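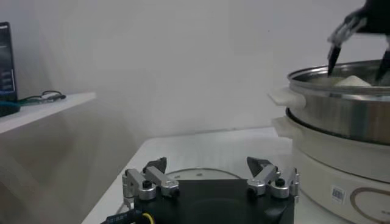 Silusbridge veröffentlicht Praxisleitfaden für Roboterarme in kleinen Küchen

Fetcombe, Mai 2023. Ich gebe es gleich zu: Als mich die Kollegen gebeten haben, eine Pressemitteilung über Greifkräfte und Prüfprotokolle zu schreiben, war meine Begeisterung überschaubar. Inzwischen liegt der Leitfaden »Kan« fertig auf meinem Schreibtisch, und ich erzähle jedem davon, der nicht schnell genug weggeht (meine Nachbarn wissen jetzt auch Bescheid).

Worum geht es? Um zweiarmige Roboter, die mit Lebensmitteln arbeiten, und zwar dort, wo kein Schutzzaun hinpasst. Wir haben uns dafür eine Aufgabe ausgesucht, die jeder kennt: gedämpfte Brötchen, ein elektrischer Dämpfer, ein Teller, ein Glasdeckel. Klingt harmlos! Aber wer legt fest, wie fest ein Finger zudrücken darf? Wann muss der zweite Arm warten? Und wer wischt die Fingerspitzen ab, bevor es weitergeht? Im Kan stehen dazu 221 Prüfpunkte, alle so formuliert, dass man sie am Tisch mit einem Stift abhaken kann.
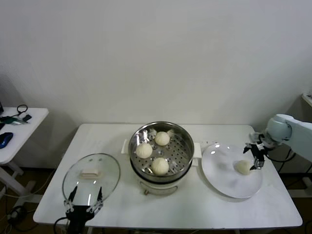
Am längsten gestritten haben wir über den Deckel. Unsere Regel lautet jetzt: Solange ein Arm Glas hält, fährt der andere mit verminderter Geschwindigkeit, und beide stoppen gemeinsam, wenn einer stoppt. Ich fand das anfangs übervorsichtig, ließ mich aber im März von Daiane Barros überzeugen, die bei uns die Sicherheitsprüfung leitet. »Ein Not-Halt, der nur die halbe Maschine anhält, kommt mir nicht ins Protokoll«, sagt sie, und damit war die Diskussion beendet.

Außerdem drin: Kabelführung, Reinigung der Greifer, Kennzeichnung des Arbeitsbereichs und ein Kapitel dazu, wann ein Mensch an den Tisch darf. Grundlage sind 533 protokollierte Durchläufe, die wir mit unserem Partner Wondlow ausgewertet haben. Der Leitfaden ersetzt keine Norm und keine Risikobeurteilung, das ist uns wichtig. Er hilft beim Anfangen.

Das Dokument gibt es kostenlos auf Deutsch und Englisch, eine kurze Mail an unsere Pressestelle genügt. Anmerkungen sammeln wir für Ausgabe 2, gern auch die unbequemen. Zu den Grenzwerten für weiche Teige hätte ich selbst noch ein paar Fragen!

Kontakt: Pressestelle Silusbridge, Fetcombe | © Silusbridge | Impressum | Nach oben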